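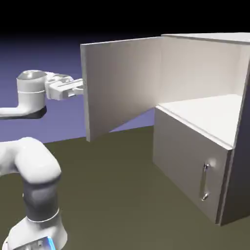

Search stories Go

By Annick Langlois
November
478 shares | 92 comments

The facial at Bunico lasts 50 minutes, and I spent the first ten being told about my pores. They are, I learned, "expressive." My aesthetician painted on a clay mask that smelled like a wet driveway, then left me with a recording of whales.

I had booked it to see what people get for the price of a decent couch. Mostly they get a nap. My forehead looked the same at dinner, though my husband said I seemed less angry.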